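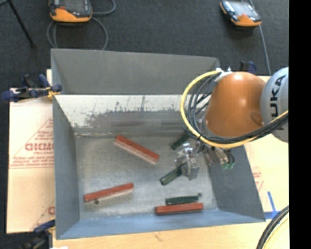 Can It Do the Dishes Yet? – Gallery

November 3, 2018

Every November the Gillies workshop asks whether a machine could take over a chore, and every November I go home and empty my own dishwasher. The question at Gallberg was humbler: picking parts out of a bin.

Bin picking, red and green. Three blocks of each color, lying at whatever angle they please. A toddler would call this a toy box. The program calls it a research problem.

The arm at work. Orange housing, silver gripper, a good deal of cable. The target for the day was 80 picks – my kitchen drawer holds 31 spoons and has never once needed clamps.

Laundry, dishes and the shelves at Skedetti remain with the humans. Next gallery when there are socks.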